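Call for participants — community costume and clothing repair workshops

Gernberg is starting up its clothing repair workshops again and we need people. Sewers, menders, total beginners, people who only own one needle. If you can thread it we'll take you. If you can't thread it come anyway and Hatem will show you.

Quick version for those in a rush: sign up by 2021-09-10, write to Úna, say what you can do and what you want to learn. Longer version further down. 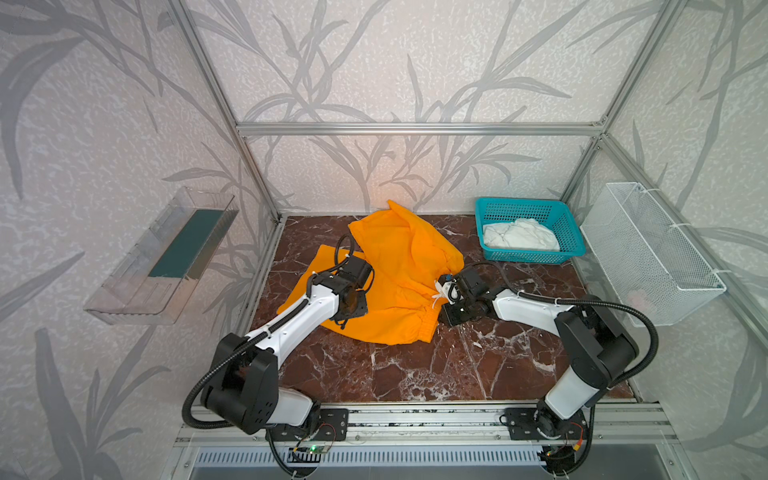 Eyerusalem Worku

What it is. Evening sessions in the back of the Gidey building, upstairs, the door next to the bike shop. We fix clothes that would otherwise get tossed. Hems, zippers, torn pockets, elastic that gave up. Anything fixable goes to the clothing swap in May and the rest gets cut up for patches.

We also do a few costumes for the Erus theater group. They are putting on a new show and have asked for help with pants, capes and one very large coat. Not required! Some people love it, some people run away from it.

Who we are looking for:

Menders. Hand sewing or machine, either is fine. We have 3 machines and you can bring your own. Please label the power cord, last season two went home with the wrong person.

Sorters. Donations come in bags and someone has to go thru them. Check seams, check pockets (we have found keys, a tooth, a bus pass). Good job for anyone who doesn't want to sew but likes to chat.

Table leads. You should have done this before, or taught something before. You look after one table and make sure nobody sits there stuck for an hour. Table leads get a stipend of 1320 for the season, paid in 2 parts. Everyone else is unpaid but fed. Soup mostly.

One person for the paperwork — sign-in sheets, supply orders, answering the phone. Stipend up to 1000 depending on hours. Usa Nuchit did this last time and has left good notes.

What we ask. Come to at least half of the sessions. Tell us if you can't make it, a text is plenty. No smoking near the donation bags. Kids are welcome if they are old enough to be around irons, under that please talk to us first.

What you get. Thread, needles, patches, use of the cutting table, the big iron and the steamer. A spot at the swap before the doors open to the public. Letter of reference if you need one, just ask early and not the night before your interveiw.

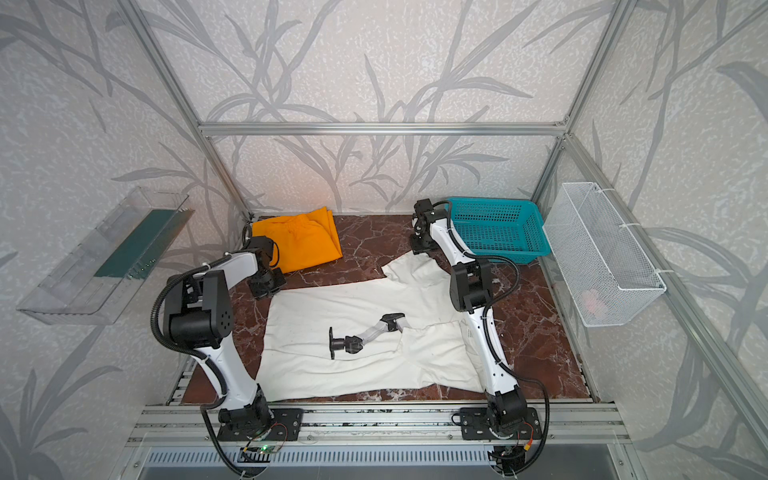 Orange garment, folded. Photo: E. Worku

No experience needed for sorters and menders, really. The first session is all basics: running stitch, backstitch, how to pin a hem so both legs end up the same length. Gebremedhin Weldu teaches that one and he is very patient. Bring something of your own to practice on, something you don't mind messing up. Stretchy fabric is harder so maybe save the leggings for later.

Access: there is an elevator but it is slow and sometimes out. Call ahead and we'll move your table downstairs. Parking behind the building is for Nusano staff until early evening, after that it's open to us. Street parking is okay, read the signs.

How to apply. Send a short note, few lines is fine, no resume. Tell us:
your name and how to reach you
which job (you can put more than one)
which evenings you can NOT do
any allergies, because of the soup

Table leads, add a line or two on what you've taught and where. Paperwork person, same, plus whether you are ok with spreadsheets.

Paper notes can go in the Gernberg mailbox by the stairs. Questions to Úna Daly or Hatem Tazi, either one, they share the inbox. We try to write back within a few days — if you hear nothing, nudge us.

Already signed up last season? Still need a new note from you please, the old list is a mess.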